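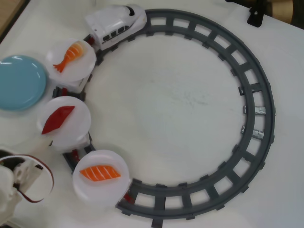 I run the transfer desk at Davport College, and most of what lands in my inbox is the same handful of questions, so I'm finally putting the answers in one place. If you're coming to us from another college, start with this page and then write to me if you're still stuck. Transferring can feel like being that little white bullet train on its ring of gray track, passing the same office over and over, and I'd love to spare you a lap or two!

Home | Apply | Transfer | Aid | Housing | Contact

Do I have to send my high school transcript too?
Only if you've finished fewer than 11 college credits. Over that, I just need the college one (sealed or sent electronically, please, no phone photos of it).

How many schools can I list on the form?
There's room for 3. If you've been to more than that, put the rest in the comments box and I'll add them by hand. Please don't leave one off, even if you only took a pottery class there!

Will all my credits count?
I wish I could say yes. Anything with a C or better usually comes over as an elective, but whether it counts toward your major is up to the department. Marjan Ahmadpour reads the science ones and Saturnino Montes does everything in business, and both of them like to see a syllabus.

I applied ages ago. Why does my status still say "received"?
Usually one transcript is missing. Log in and look under Documents, where anything we don't have yet shows in red. If it's all green, call me at extension 3664 and I'll go find your file.

Can I start in the spring instead?
You can, but tell me before the end of September so your offer gets moved and you don't have to apply all over again. Scholarships don't always move with it, so check with Trinidad Aranda in Aid first.

Do I need an essay?
Nope, a short paragraph on why you're switching is plenty. I read them all myself, and I really do enjoy them.

Last updated 20/04/2021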